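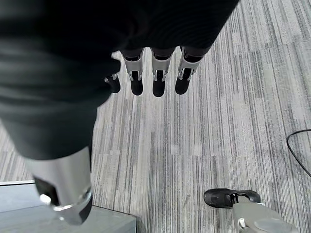
Protokoll Arbeitskreis Waschplatz, Standort Vallholm
Montag, Beginn 14:30 Uhr
Anwesend: Aslı Kozan (Leitung), Romain Charpentier (Protokoll), Vertretung Hollmann

TOP 1 Bodenbelag
Der graue Streifenteppich bleibt bis zur Entscheidung über den Belag liegen. Hollmann legt ein Angebot über 37 m² vor, Summe 2.677 Euro netto, ohne Sockelleisten. Kozan bittet um getrennten Ausweis der Verlegearbeiten. 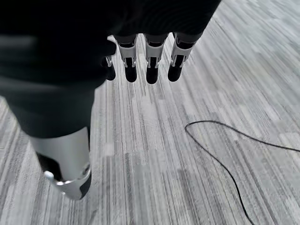
Zu TOP 1: Grauer Streifenbelag am Waschplatz

TOP 2 Aufstellung der Maschine
Die Maschine bleibt in der Ecke. Charpentier fordert einen Wandabstand von 4 cm, gemessen an der Rückseite. Die Ausrichtung mit der Wasserwaage ist nach jedem Umstellen zu wiederholen. Offen ist die Führung des Ablaufschlauchs – Klärung durch Hollmann. 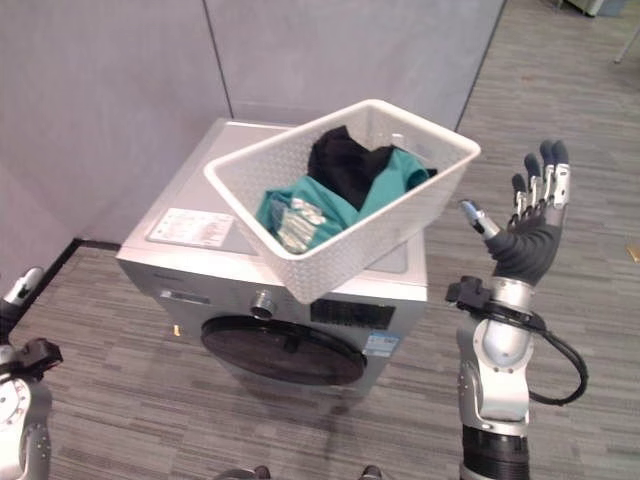 Zu TOP 2: Frontlader in der Ecke, Wäschekorb auf der Deckplatte

TOP 3 Ablage und Wäschekorb
Diskutiert wurde die Deckplatte als Ablage. Beschluss: Körbe dürfen zum Be- und Entladen dort stehen, sollen aber nicht über die Vorderkante ragen. Während des Schleuderns ist die Fläche frei zu halten. Für die dauerhafte Ablage wird ein Wandregal von Tusen geprüft, Tiefe noch offen.
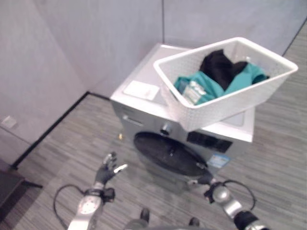
Zu TOP 3: Weißer Korb mit schwarzem und blaugrünem Kleidungsstück

TOP 4 Verschiedenes
Waschmittel wird künftig über Setano bestellt, Gebindegröße 3 Liter. Kozan aktualisiert den Aushang.

Offene Punkte
Angebot Boden, überarbeitet: Hollmann
Schlauchführung: Hollmann
Maße Wandregal: Charpentier

Ende 15:20 Uhr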